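The Ledger in the Loading Dock

A port, a lender and 30 small importers put their invoices on a shared blockchain. Mostly it's about getting paid faster.

April 25, 2019

Naledi Mabaso has an invoice taped to the wall over her desk. Ceramic tile, one container, net 90. The buyer paid on day 134. She keeps it there to stay angry, she says.

"I had the goods delivered. I had a signed receipt. And I'm calling the bank to ask can I please make payroll."

That was before Hurix. Mabaso runs the trade desk at Eladport, the freight and warehousing outfit that handles a good chunk of the small-lot cargo on the east side of the harbor. Small lots means small importers. Small importers means people who wait. They wait on customs, they wait on the trucker, and then they wait on the money, which is the part that kills them.

Invoice financing is old. You sell the bill to a lender at a discount, the lender collects the full amount later. Works fine if you're big. If you're small the lender wants paper, and more paper, and then a phone call to the buyer, who doesn't pick up. By the time everybody is satisfied the invoice has nearly come due anyway.

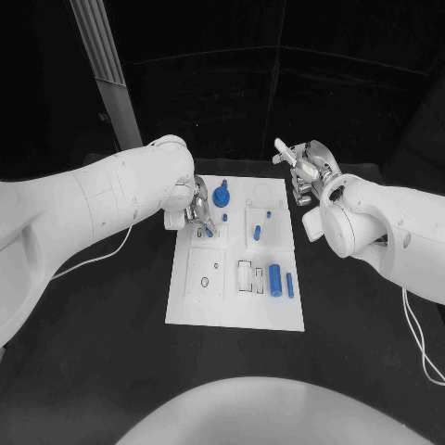 The fear on the lender's side is a real one. Same invoice, sold twice. Sometimes three times, to three lenders who don't talk to each other. Drirkex, the lender in this story, got burned that way and doesn't like to discuss the amount.

So, Hurix. It's a ledger shared between Eladport, Drirkex and the importers who signed up. When a shipment clears the warehouse, Eladport writes an entry. When the buyer accepts the goods, another entry. The invoice gets a token, one only, and whoever holds the token holds the claim. Try to pledge it a second time and the system says no. There is no coin. You can't trade it on your phone. People ask Mabaso about this at parties and she has stopped trying to explain.

"They want to know if it's going up," she said. "It's an invoice. It goes to zero when somebody pays it. That's the good outcome."

The pilot opened in December with 12 firms. It's at 30 now. As of this month the ledger has carried 1,101 invoices, most of them small, the kind of bill a regular bank won't get out of bed for. Smallest one so far was $2,000, for a pallet of rice noodles.

The noodles belonged to Diệp, a family food importer a few blocks up from the water. Tài Nghiêm does the books there, also the ordering, also some of the driving. He had never sold an invoice before. Thought it was something companies did right before they went under.

"My father thinks borrowing is a disease," Nghiêm said, loading a hand truck while he talked. "I told him it's not borrowing, it's our money, we're just getting it early. He said early costs extra. He's right, it does."

How much extra is the question everyone circles. Drirkex charges a discount that moves with the buyer's record, so a bill to a solid grocery chain goes cheap and a bill to a restaurant with a habit of paying late goes for more. Nghiêm sells maybe one invoice in four. The rest he waits out, same as always. He sold the $2,000 one as a test. Money landed the next morning. He went back and checked the account twice.

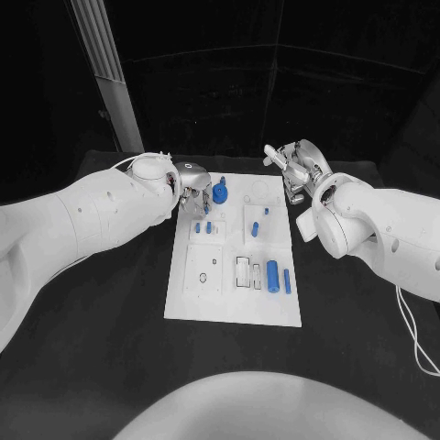 Not everyone is sold. A customs broker who looked at the pilot and passed told me a plain database would of done the same job, cheaper, run by Eladport, with passwords. It's a fair point and I put it to Mabaso. She didn't argue much. A database works if everyone trusts the one who owns it, she said, and Drirkex wasn't going to lend against a list that Eladport could edit on a slow afternoon. Eladport wasn't going to let a lender keep the warehouse records. The importers didn't trust either of them. Hence the ledger. Each one has a copy, and a change shows up in all the copies or it doesn't happen.

Fine. But garbage in is still garbage in. If a clerk at the dock types the wrong count, the wrong count lives on every copy, very securely. It happened in the second week. Somebody keyed cartons as pallets. The entry couldn't be erased so they had to write a correcting entry on top of it, and for two days a small maker of candle holders looked, to Drirkex, like one of the largest exporters in the region.

They've since added a second sign-off on quantities. Slower. Mabaso hates it and won't remove it.

Then there's the law. A token that says you own a claim is only as good as the judge who reads it, and no judge has read one of these yet. Every Hurix invoice still has an ordinary paper assignment behind it, signed and scanned, in case of a fight. Drirkex's lawyers insisted. So the paper hasn't gone anywhere, there's just less running around with it.

Next step is letting a second lender in. That's the one the importers want, because two lenders means two prices, and right now they take the Drirkex number or leave it. Drirkex says it has no objection. It has been saying so for a while. Talks are "ongoing," acording to Mabaso, who made a face when she said the word.

Nghiêm would switch for half a point, he told me. Then his phone rang, a restaurant wanting fish sauce by four, and he asked them before anything else about the bill from last month.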